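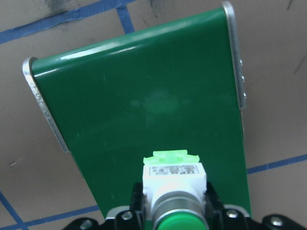
Feng-yi Shek said a short belt is worth more to a small shop than a long one, and that most of the people who write in asking for the long one end up taking the short one anyway. Small parts, small table. Shek also asked that the release say early on that the tape is included. The tape is included.

IRNANO OPENS ORDERS FOR DINNESS BENCH BELT AND GRID KIT

MEDORA, February 2025 – Irnano is now taking orders for Dinness, a short tabletop conveyor with a green belt and silver side rails, sold together with the paper and tape needed to lay out the table around it. Shipping starts in March. Orders by web form or phone, same as before.

The kit is for benches where small electrical parts get sorted, checked and passed along. Breakers, switches, terminal blocks, that kind of thing. Belt is 87 centimeters long. Fits a normal worktable and leaves room on both sides for trays, or elbows.

What comes in the box: belt unit, assembled. Roll of brown kraft paper. Blue tape. One printed sheet with the layout on it. Power supply ships separately and customers should check the plug type before ordering, we have had some returns over this.

Price is $125 for the paper, tape and layout sheet on their own. The full kit with the belt is quoted per order, depends on the shipping address and how many. Shops that already own a Dinness from the trial batch can buy just the grid set and don't need to send anything back.

About the grid. Paper goes down first, flat, taped at the corners. Then the blue lines lengthwise, then crosswise, so the table ends up in squares. Belt goes on top wherever it suits the work – lengthwise or left to right, both are on the sheet. One part to a square while you are checking them. When a square is empty the part has moved on. 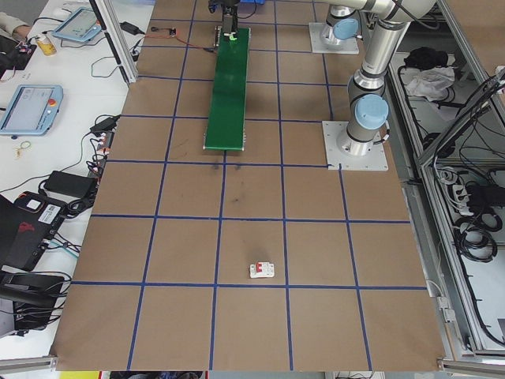 Shops with more than one kind of part can give each kind its own row. Some of the trial benches wrote on the paper with marker, which is fine, it's paper. Change it when it gets scruffy. A roll does a good many tables and the refill is the same roll, not a special one.

The trial ran at the Wan workshop, which repairs and re-packs switchgear for local electricians. The bench there had been a bare tabletop with parts in piles. Yao-tsung Tu set up the first grid and kept notes, which Irnano has used in writting the layout sheet.

"The piles were the problem," said Tu. "Two people would pick up the same breaker and test it twice. With squares you look down and you know. I did put the first lines too close together, so leave more room than you think."

The spacing on the printed sheet has been widened to match. Anyone holding the older sheet can ask for the new one, free, no proof of purchase needed.

Changes to the belt since the trial batch:

– Darker green belt. Pale parts are easier to pick out on it.
– Side rails finished in a brushed silver instead of painted.
– Bolts on the outer face of the rail, so the rail comes off without lifting the belt.
– Short leads as standard. Longer on request.

The belt surface is glossy and will show a reflection under ceiling lights. If glare is a bother turn the unit a quarter turn on the table before moving any lamps. Wipe with a dry cloth. No solvents on the belt, and keep the cloth away from the tape edges as it lifts them.

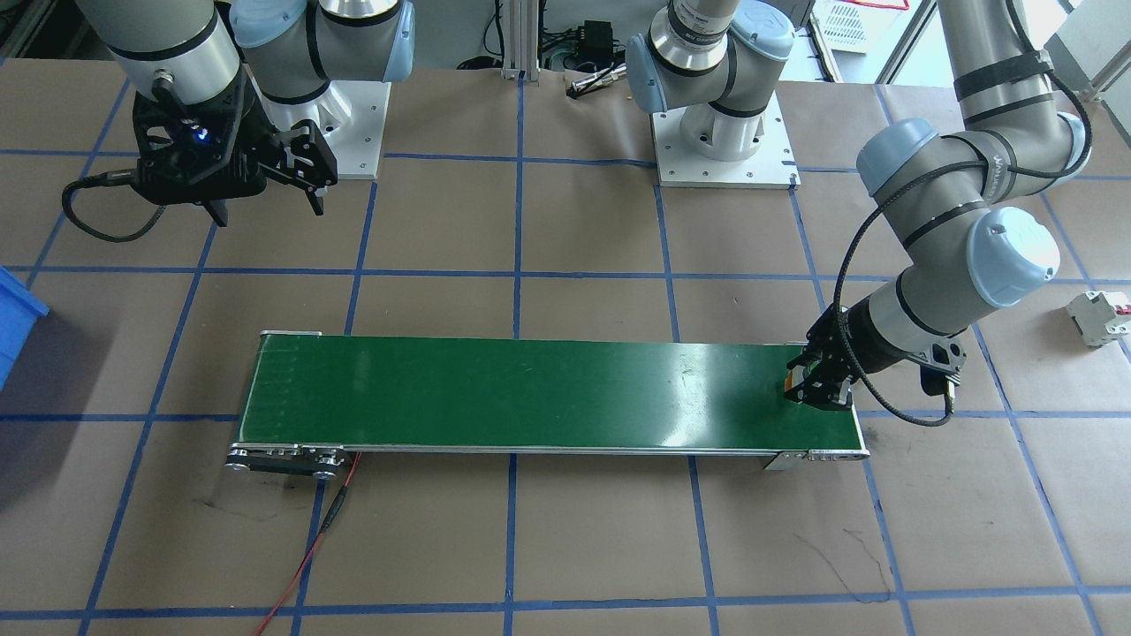
Belt placed left to right on the taped paper grid. Photo: Irnano

First production run is 200 units. A second run depends on how the first one goes and there is no date for it yet. Resellers please get in touch before the first run ships, not after.

A demonstration bench will be open to visitors at the Medora office during March, weekday mornings, by appointment. Bring your own parts if you like, small ones. Parking is at the back, the front lot is being resurfaced. Schools and training centers can ask about borrowing a kit for a term – there are 2 set aside for loan and there's a short waiting list allready.

About Irnano

Irnano makes bench equipment and table supplies for repair shops, packing rooms and classrooms. Based in Medora.

Media contact: Feng-yi Shek, Irnano press desk. Larger photos available on request.

Share this release
Shares 87 | Comments 2

Related releases
Irnano moves kraft paper refills to a smaller core
Layout sheets now available in large print
Medora office: new opening hours
Wan workshop adds Saturday drop-off for breakers

We use cookies to remember your settings and count visits. Accept | Manage choices

Get Irnano news by email. Unsubscribe at any time.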